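3.2 Bin and parts used in the sorting-tray study
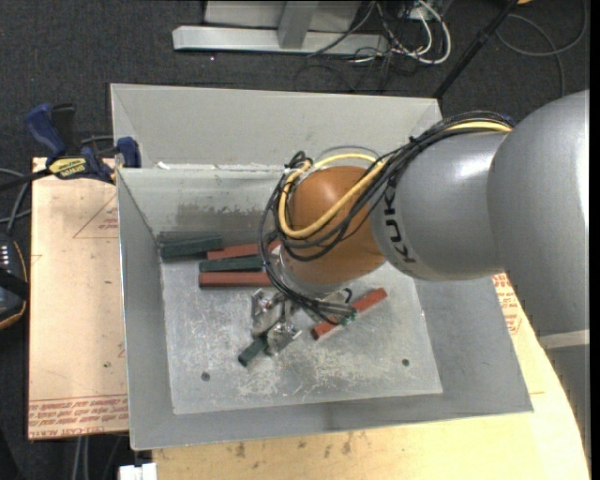
Page last modified: April, by H. Thorlacius (minor fixes to section 3.2, refs still to do)

Figure 3. Sheet-metal bin on the wooden tabletop, with green and red blocks on the bin floor.

The bin first. Bent galvanized sheet, sloped walls on the far and left sides, wide flat lip around the base. Made for us at the Skedusstead shop from a drawing by Josphat Wanyama, who wanted something a person could knock around all day without worrying about it. We had used a molded plastic tub before (see section 2) and the corners were a problem: blocks stood up on end in them and stayed there. With a sloped wall a block that lands against the side usually slides back down to the floor. Not always. Two blocks can wedge against each other at the bottom of the slope, and then neither goes anywhere untill one is moved by hand.

Floor surface. The plate is scuffed and speckled, with white dust and scratches, and we left it that way for all trials reported here. Early on Salim Okoth wiped the floor with solvent before each session and the blocks slid further than they did the day before, enough to mess up the spacing measure in section 4. So no wiping. Dust is brushed out only between series. The darker smudged band low on the far wall was left alone too.

Two small holes are drilled in the floor, one toward the lower left and one toward the lower right as seen in Figure 3. These are our reference points for all position data. Distances are given from the left hole unless stated otherwise. A block lying over a hole is scored from the other one, and if both are covered the layout is thrown out and poured again. Happened 3 times in the whole series.

Blocks. Rectangular, two colors, dark green and brick red. Six to a layout, three of each. Cut from one stock by the Biltau workshop and colored afterward, so any difference in how the two colors settle should come from the coating and not from the shape. We did check. Lilian Owino ran 44 pours with green only and then the same number with red only, and the spread of resting angles was close enough that we pool the colors from here on. Corners wear. A block with a visibly rounded corner goes in the reject box and gets replaced from the spare set, we have nearly 1,000 spares so this was never a limit.

Layouts. A layout is one pour of six blocks into the bin from a cardboard sleeve, no stirring, no straightening afterward. Blocks may lie at any angle and may touch. Overlaps are allowed but noted. For each one we recorded position and angle of every block, which blocks touch, and which (if any) rest against a wall. Angles taken along the long edge. Zaid Aoun and Lilian Owino did the scoring seperately and then compared sheets; where they disagreed by more than 10 degrees the layout was scored again by Hanne Thorlacius and her value used.

Table. Pale tan wood top, checked for level at the start of each session, shimmed if needed. Matters more than we expected. In the pilot one leg was low and blocks drifted to the same side in pour after pour, which we first put down to the way the sleeve was held. Pilot data are not included in any of the results below.

Light. Overhead room lights only, blinds down. The green blocks are dark and their edges can be hard to pick out against shadow near a wall, so for those the scorer leaned in and read the edge with a steel rule laid alongside, not touching. Red gave no trouble.

Naming. The gray bin is called Traltska in the data files and the older plastic tub Dafis. Same column order for both, but the tub has no holes, so its positions are taken from the front left corner and can not be compared directly with the values in this section. A conversion is given in the appendix for anyone who needs it.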